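Sobre nosotros

Hola, y gracias por pasarte por la página de Zonska. Si has llegado hasta aquí seguramente andas buscando a alguien que enseñe a un brazo robótico a moverse por una cocina de verdad, con sus trastos, sus reflejos y su poco espacio. Pues a eso me dedico, y me encanta contarlo.

Empecé con esto en un cuarto de 4 metros de largo, con un brazo de segunda mano y una encimera que me costó más subir por la escalera que pagar. Hoy Zonska ofrece dos cosas: el kit Nasex, que es la pinza con su montaje, el cableado y el programa de control, y el servicio Bretetti, en el que preparo yo misma las tareas que tú necesitas y te las entrego probadas y documentadas. Hay clientes que se llevan solo el kit y se lo guisan ellos, y otros que prefieren que me pelee yo con los detalles (lo entiendo perfectamente).

Trabajo siempre en cocinas amuebladas. Una mesa de laboratorio despejada está muy bien para la primera tarde, pero luego llega el acero inoxidable, que brilla por todas partes, y la tabla de cortar que queda medio metida detrás de la tostadora, y ahí es donde se ve si el sistema aguanta.
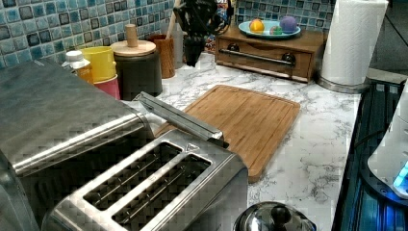
¿Hace falta saber programar para usar el kit Nasex?

Para las tareas que vienen preparadas, no: se eligen desde el menú y se ajustan con el mando de guiado. Si quieres crear las tuyas desde cero, te vendrá bien manejarte un poco con Python, y el manual trae ejemplos comentados línea a línea.

Sigo con lo mío. El kit sale de mi taller montado y calibrado, y antes de cerrar la caja le hago pasar una batería de 718 movimientos que he ido juntando con los años: acercarse a una tabla, colocarse encima de un objeto plano y largo, esquivar una tapa con pomo, volver a la posición de reposo. Es un rollo de lista, lo reconozco, pero me deja dormir tranquila. Si algo roza donde no debe, se desmonta y vuelta a empezar.

Los objetos alargados de metal son mi debilidad. Parecen fáciles — son planos, rectos, no ruedan — y luego dan una guerra tremenda, sobre todo cuando descansan a medias sobre otra cosa. Les tengo dedicado un módulo entero, que se llama Sugawara y va incluido en los dos productos.

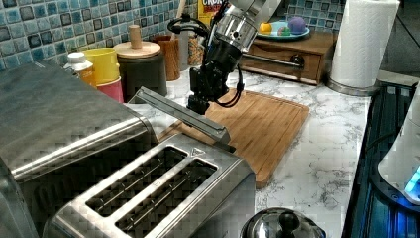

Un cliente de Bretetti me escribió que lo que más le había gustado era el informe de fallos, porque por fin alguien le contaba qué cosas la pinza todavía no hacía bien. Me alegró el día entero. Ese informe lo mando siempre, también cuando me deja en mal lugar, y lleva apuntado cada intento con la altura, el ángulo y la velocidad que usé.

Y ya que hablo de velocidad: voy despacio a propósito. En una encimera con una placa a un lado y vasos de plástico al fondo no me interesa batir ninguna marca. El programa de Nasex arranca en modo lento y eres tú quien lo sube cuando te sientas a gusto. También puedes poner zonas prohibidas, que yo uso muchísimo: la pared, los aparatos grandes, el plato de las frutas.

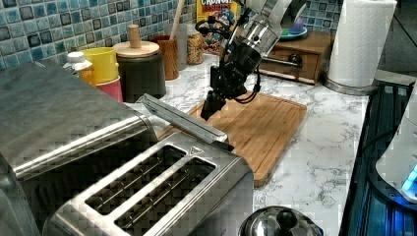
Con los cables hay que tener la misma paciencia. En la primera versión iban demasiado tirantes y la muñeca protestaba en cuanto giraba un poco más de la cuenta, así que ahora dejo holgura suficiente y entrego el kit con un juego de sujeciones de repuesto. Se cambian en un rato, sin herramientas raras, y en el manual tienes los dibujos.

De precios hablo sin rodeos. El kit Nasex cuesta 2.000 euros, con el módulo Sugawara y una sesión de puesta en marcha por videollamada. Bretetti se presupuesta por tarea, y la primera conversación no se cobra. Si lo que me pides no lo sé hacer, te lo digo en esa misma llamada y tan amigos. 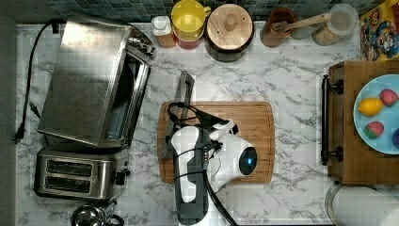
La pinza sobre la tabla de cortar, desde arriba.

En diciembre cierro el taller dos semanas para revisar todo el equipo, así que si quieres empezar antes de fin de año escríbeme con tiempo, que la agenda se llena enseguida. Cuéntame cómo es tu cocina, qué objetos tienes encima y qué te gustaría que hiciera el brazo. Unas fotos hechas con el móvil me valen de sobra — y si está todo desordenado, mejor todavía, ¡no recojas nada!

Contesto yo misma a todos los mensajes, normalmente por la tarde.

Página actualizada el 5 de octubre de 2023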